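I bought the Felberg display cake in April for the play corner, after two cheaper ones had lost their toppings inside a month. It cost $31 plus shipping, and it came in a plain box with no instructions. It didn't need any.

The cake is a layered model with a cream body and pink glaze running down the sides. It's meant for shop windows and pretend bakeries, so you can't cut it. If your kids want to slice something, get a different one.

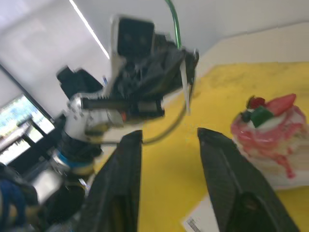
The glaze is the best part. The drips are uneven the way real icing is, and the color is soft enough that it doesn't look like bath toys. I've wiped ours down with a damp cloth most evenings and the pink hasn't faded or rubbed off. The cream part does pick up fingerprints, and those take a little dish soap.

The top is busier than I'd choose. Small hands go straight for the berries and leaves. One of our leaves came off in the first week and I put it back with craft glue. It has held for 3 months. A friend, Jarmila Tichý, has the same cake on her bakery counter and hers is still in one piece, but people don't pick hers up by the fruit. 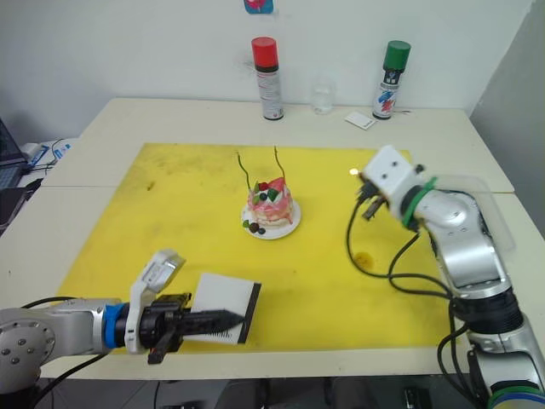
The cake on its round white plate, with the two thin brown sticks standing up from the top.

Those sticks are my main complaint. They bend, and once bent they stay that way. They also make the cake hard to store, and I ended up giving it a shelf of its own.

I compared it with the Skadport version, which sells for $79. That one is heavier and the fruit is fixed down better, but the icing is shiny and too smooth. I wouldn't pay the difference for a play kitchen. For a shop counter I might.

Good: the glaze, the price, easy to wipe clean.

Bad: the sticks, and toppings that need glue sooner or later.

I'd buy it again. Four stars out of five. Anyone with toddlers should wait a couple of years, as the loose bits are small enough to swallow.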